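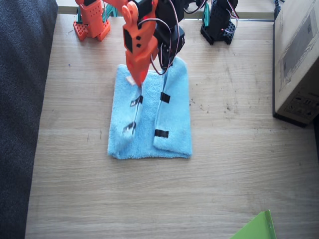

Minutes, Vol. 5, No. 2

Laundry and Linens meeting, Villalba house, January

I'm taking notes again (my handwriting won the vote, apparently), so bear with me! We started at 7:15 with tea and got straight to towels.

Folding. Régis Delorme wants every light blue microfiber towel folded to a rectangle, a bit taller than wide, with the flap down the right side. I said my flaps go wherever they like. We tried both ways on the table and his stacks better, so his it is. Agreed.

Tags. Long talk, longer than it deserved! I'd snip them all off, but Régis likes a little white tag poking out at the upper left corner so he can tell which way is up. Tags stay for now.

Tape. The short black strips stay on the fuzzy side until we've picked a proper marker. I'm worried about sticky bits in that looped pile and said so twice. Régis will ask Flarkitz about sew-on labels, 100 to a pack.

Wash. Natis offered to do our next load at 93 cents a towel. No softener, please, I begged them last time.

Shelf. Ran out of time. Carried over, again.

Closed at 8:40. Next one's at the Ostach kitchen, and I'm bringing the cake.

5 shares | 2 comments

Ostach_kitchen: Can we do the shelf first next time? It's been waiting since fall.

marlo: Team snip the tags!

Last updated: January, 9:05 pm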